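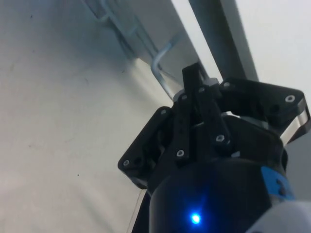 Gripper on cell 2, with the small blue LED on.

Cell Maintenance Technician (full time, second shift)
Zoson, Urkesport plant

Zoson is hiring one technician to look after cell 2 at our Urkesport plant. The cell has one arm with a black multi-finger gripper. It takes small coated parts off hanging racks and sets them in trays for packing. You would be the main person responsible for it from 2 p.m. until the shift ends at 10:30 p.m.

What the work is

Most of the job is routine care of the gripper. The finger brackets and links are held on with small hex-socket screws, and they work loose. You will check them at the start of each shift, retighten to the torque on the cell sheet, and write down any that moved. Every 1,000 cycles the fingertips get wiped and inspected. Worn tips are replaced from the kit in the cell cabinet.

You will also:
- re-teach pick points after a rack has been changed or bumped
- check the wrist cable for rubbing and replace it when needed
- clear faults and restart the cell using the lockout procedure
- swap the whole gripper for the spare, which should take no more than 20 minutes once you are trained
- keep the log current, including part numbers used

The log for this cell is at 1,354 entries. Please be willing to read back through it. The same few problems come up again and the fix is usually written there.

What we need

Two years of maintenance work on production equipment of any kind. You should be comfortable with hex keys, a small torque wrench and a multimeter, and able to read a simple wiring drawing. Experience with robot arms helps but is not required. The cell runs on Pravach control software, and we will train you on it during your first month.

You must be able to stand for most of a shift and lift 23 pounds. Safety glasses are required on the floor. We supply them.

Pay and schedule

Hourly, with a shift premium. Overtime is offered when racks are changed over in July. Health coverage starts after the first month.

How to apply

Send a resume and a short note about a machine you have kept running to the Zoson hiring office, or leave them at the front desk on Diệp Street before 4 p.m. The interview includes a short bench task with a spare gripper. Bring closed-toe shoes.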